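June, Hisley bench, afternoon

Table-clearing task again, two arms, small bottle plus two cups and a cloth. Question for the Clolora write-up is still whether this counts as a chore done or a chore attempted. Logged 382 episodes to date; target is 1000.

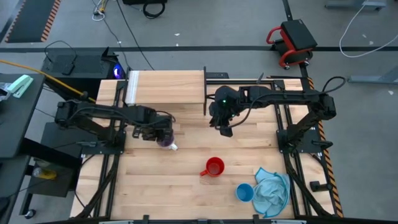 Grasp on rigid items is acceptable. Cloth remains the weak point — the policy closes on one layer and drags the rest. Handover between arms adds delay and I would drop it for anything within reach of one side.

To do: re-zero right wrist, rerun from checkpoint 2554, send timings to Briltberg.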